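February, Kelville bench, wrist camera localizer

Started at 9:40 with the build from last night. Goal for the day: find out why the plane fit drifts when the arm comes down low over the work surface. The Umton cell runs the same code and doesn't show it, so I left the calibration alone and went after the segmentation step first.

Replayed the long log through the Jorkari pipeline, 2,874 frames. The fit was rejected on 93 of them. Nearly all the rejects are low poses with the camera pitched steeply down. Joint states and timestamps look clean in that stretch, so I don't think it's the sync bug again.

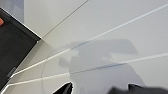 Edge extraction is where it goes wrong. The line detector is tuned for high contrast and it grabs the border of the black panel at left every time. The two pale lines running across the surface would be much better references, being long and parallel, but they get dimmer inside the arm's shadow and the detector splits each of them there. The short pieces then fall under the length threshold and are dropped. The shadow's own outline is soft and shouldn't pass as an edge, but at the current blur setting parts of it do.

Changes made on the branch:
- merge collinear segments before the length check, max gap 12 px
- local contrast normalization ahead of the detector
- gripper mask grown by 2 px, fingers were leaking into the bottom rows

Did not touch the Ibarra planner. It still takes the last good plane when a fit is rejected, with no age limit on it. That needs a timeout, separate ticket.

Rerun of the full log is going now with the merge step only, normalization off, so the two effects can be told apart. Config is saved next to the log. If the merge alone doesn't bring the rejects down, try the shadow mask projected from the arm model. Need the lamp position measured for that.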